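Can a machine do the kitchen yet?
Progress report on the household chores project, second period
Prepared for Thijs Jansen, Skorka fund
From Mahsa Khosravi, project lead
17 November 2018

Dear Thijs,

You asked me to keep this one shorter than the last and to put the answer near the top, so I will try. The answer is: some of it, some of the time, and more than I expected when we wrote to you in the spring. Clearing things from one spot to another is coming along really well. Anything with a door or a lid is still hard work. Folding is nowhere, and I would like to talk to you about dropping it.

What we said we would do

The plan you agreed to had three strands. The first was tidying: pick an object up off a worktop, carry it, set it down where it belongs. The second was opening and closing, meaning drawers, cupboard doors and the sort of jar most people can manage with one hand. The third was cloth, which in practice meant tea towels. All of it was to be tried in simulation before we spent any of your money on hardware, and I am still very glad we agreed on that. We would have gone through a great many real mugs.

The simulated kitchen is built in Mahasneh, the modelling package we moved over to in September. The control side is still Trindo, which we wrote ourselves and which is now tidy enough that new people can use it without one of us sitting next to them. The move cost us more of the month than I had planned for, as every counter and shelf had to be brought across and its measurements checked. It has paid us back since. A full evening of attempts now runs through without anyone having to restart it, and that was not true in the summer.

Tidying

We logged 636 attempts at the tidying chore in this period. In 391 of them the object ended up where it was meant to be, upright and let go of. I want to be clear about how strict that is. If a cup arrives in the right place but on its side, we count it as a miss, even though plenty of households (mine included) would call that tidied.

The misses fall into groups, and the groups are useful. The biggest one is the approach. The arm comes in a little too low or a little too far to one side, touches the object before the fingers are round it, and pushes it away. Once it has been pushed, the controller is chasing something that is no longer where it was first seen, and we had not given it a good way to stop and look again. We have now. The new behaviour is simple enough to explain to anybody: if the object has moved, back off, look, and start over. It makes the arm look rather thoughtful, and I confess I enjoy watching it.

The second group has to do with edges. A counter is a lovely flat place to work until you get near the end of it, and then the gripper itself becomes the problem. The fingers are slim but the body behind them is wide, and the controller used to plan for the fingers alone. Much of what we have learned in this period comes from looking at the work from the gripper's own side, with the fingers in view and whatever surfaces are next to them.

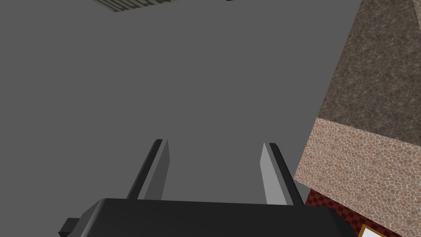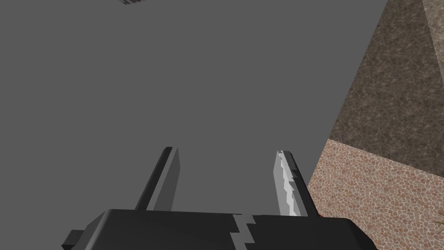

Simulated views from behind the gripper, fingers apart, with the stone-patterned surfaces to the right.

Trindo now treats the whole hand as one solid thing, with a margin added on every side. We began with a generous margin and the arm became so cautious that it refused perfectly easy jobs. Then we went too small. The present setting was found by plain trial and error over several long days, and I would like to find a better way of choosing it before we change the shape of the hand. Lirnasis, who make the gripper we hope to buy, have sent us their drawings so that we can do the fitting on the screen first. They have been patient with our questions and quick to reply.

There is a third group of misses I can't explain well. The grasp is good, the lift is good, and then the object slides out during the carry. It happens more with smooth round things. I suspect our figures for friction are too hopeful in some places and too mean in others, and this is the one part of the tidying strand where I think the simulation itself may be misleading us. A real gripper and a real cup would settle it in an afternoon.

Doors, drawers and lids

Drawers are better than doors. With a drawer the pull is a straight line, and if the fingers have a fair hold on the handle the rest follows. Cupboard doors swing, so the hand has to travel in an arc and turn as it goes, and ours tends to let go about halfway. We get the door ajar and then need a second go to push it wide. As a way of opening a cupboard it is clumsy, but it works often enough that I have asked the team to keep it and build on it. People with their hands full do much the same with an elbow.

Lids we have hardly touched. We did enough to see that a two-fingered hand wants something else to hold the jar still, and there is only one arm in the plan. I would leave lids for a later stage.

Cloth

I promised to tell you the bad news plainly. We spent 3 weeks on tea towels and have very little to show you. The towel in the simulation behaves like a towel only when it is moved slowly, and when it is moved at any useful speed it behaves like something between paper and soup. Making it better would be a project in its own right, and a good one, but a different one from the one you are paying for. My proposal is that we stop here, write up what we found, and give the remaining time to doors.

So how far off is it?

I get asked this by everyone who hears what I do, usually over a meal and usually by the person who is about to wash up. My feeling at this point is that a machine that clears a known set of things from a known counter is close. I could imagine a café or the back of a shop using one, where the shelves stay put and the same items come round all day. A home is harder. Things get left in odd places, two objects lean against each other, somebody moves the fruit bowl. Our best results are all with objects standing a little apart, and when we set them touching, the results drop off sharply. That is the work I am most looking forward to.

I also think we should say "chore" with more care than we did in the proposal. Putting a cup on a shelf is one step of a chore. Clearing up after breakfast is perhaps thirty of those steps, in an order that makes sense, with a few surprises. At today's rate of success per step, a run of that length would almost never get to the end without help. This is the sum that keeps me from making grand claims to you, and it is also why small gains per step matter so much to us.

Money and people

Spending is a little under plan, mainly because the hardware order has been held back. Staffing is unchanged. The computing bill was higher than forecast in September, during the move, and has come down again.

Next period

We would like to finish the work on touching objects, bring cupboard doors up to the level drawers have reached, and place the order with Lirnasis so that the first trials on a real counter can begin. We have set aside 565 attempts from this period that were recorded in full, with every movement of the arm, and these will be the yardstick for the real hand: same objects, same starting places, same strict rule about standing upright.

Two things I need from you. One is a yes or no on stopping the cloth strand. The other is your agreement to move the unspent part of that budget to a second set of fingers with softer pads, which I would like to have to hand when we look into the slipping. If it is easier to talk it through, I am in the lab most mornings and would be delighted to show you a run or two — the drawers especially.

With best wishes,
Mahsa Khosravi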